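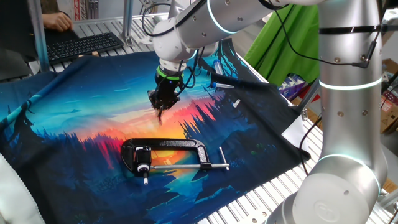
4. Data Collection on Patterned Surfaces

4.1 Motivation

Most grasp datasets are recorded on a bare table or on a plain mat of one color. A grasp model trained on such data learns, in part, that anything that differs from the mat is an object. Our earlier model, Pamard, did this to a marked degree. When it was moved to a table covered with printed cloth, it proposed grasps on the print itself, most often where a bright area of the pattern met a dark one. The second common error was the reverse: small dark parts were missed when they lay on a dark part of the cloth.

The Brirkard protocol was designed to address both errors at the point of data collection, leaving the network unchanged. The object set, the gripper and the labeling rules are the same as those used for Pamard. Only the surface under the objects and the way objects are placed on it are different.

4.2 Workspace and Surfaces

All trials were carried out at the Floltport laboratory on a slotted aluminum table. A fixed camera observes the workspace. The arm that performs the grasp reaches down over the cloth from above and carries a black gripper with small fingers. A second arm stands at the side of the table. It is held still during the trials reported in this section, but it remains in the camera view, so the model has to learn that a robot link is never a grasp target.

We used 9 cloths. They range from a plain weave with no print to large pictorial prints with strong changes in color. Figure 3 shows a trial on one of the pictorial prints, a landscape with a sunset between dark pine trees. This cloth was found to be the hardest of the set. It contains a bright orange and yellow band, large areas of dark blue, and many thin tree shapes with sharp edges, all within reach of the arm.

The cloths were not ironed, stretched or clipped to the table. Small wrinkles and folded edges were left in place, and the cloth was allowed to hang over the rim. We consider this important. A fold casts a thin shadow that can look much like the edge of a flat part, and a model that has only seen smooth cloth has no basis for telling the two apart.

The background of the workspace was likewise left as it was. Other fabrics, boxes and a keyboard in use at the far side of the table may appear in view. No masking was applied to these areas, either in training or in testing.

4.3 Object Placement

Objects were placed by hand under one of 3 placement rules. Under the contrast rule, the object is laid on a part of the cloth that differs strongly from it in brightness. Under the match rule, it is laid on a part of similar brightness. Under the free rule, the operator is given no instruction. Thitima Nakpan and Paweena Nuchit carried out all placements and exchanged roles at the end of each session, so that neither operator's habits would be tied to a single cloth.

The trial in Figure 3 is of a mixed kind. The target, a black C-clamp, lies over the orange part of the print, and the yellow and orange colors show through the opening of its frame. Capped clear tubes and a small white peg lie nearby on the dark trees. The clamp is easy to see but hard to outline correctly: a model that relies on color tends to treat the opening as part of the object and to place the fingers across it. The clear tubes present a different problem, as the print is visible through the wall of the tube and only the blue cap gives a solid color to work with.

4.4 Trial Procedure

Each trial begins with the arm clear of the cloth. An image is recorded, the Luangrath planner proposes a set of grasp poses, and one pose is drawn at random from those above a fixed score. The arm then moves to a point above the chosen pose, descends, closes the gripper and lifts. A trial is labeled a success only if the object is still held at the end of the lift. Trials in which the fingers pinched the cloth together with the object were given a separate label and kept – they turned out to be useful negative examples for thin parts.

In total, the set contains some 1000 trials. Of these, 200 were held out for testing. The held-out trials were chosen by cloth and placement rule together, and no arrangement of objects appears in both parts. The camera was not moved between the two.

4.5 Effect on Grasp Selection

We retrained the Pamard network on the Brirkard data with the same settings as before. False grasps on the printed pattern became rare on every cloth, including the landscape print. The gain was largest under the match rule, where the older model had often returned no grasp at all. Under the contrast rule the two models were close, as expected.

Results for objects with an open frame were less even. The retrained model placed the fingers on the body of the clamp more often than the older one did, but it still chose poses across the opening when the clamp lay on a part of the print with strong lines running through it. Additional trials of this kind did not remove the error. We believe that color images alone may not be enough here and return to the use of depth in Section 5.

Clear tubes remain the weakest class. Upright tubes were handled well. For tubes lying on their side, the model found the cap but often judged the direction of the body wrongly, and the gripper closed at an angle to the tube. The error was seen on all cloths – even the plain one – and so cannot be put down to the print.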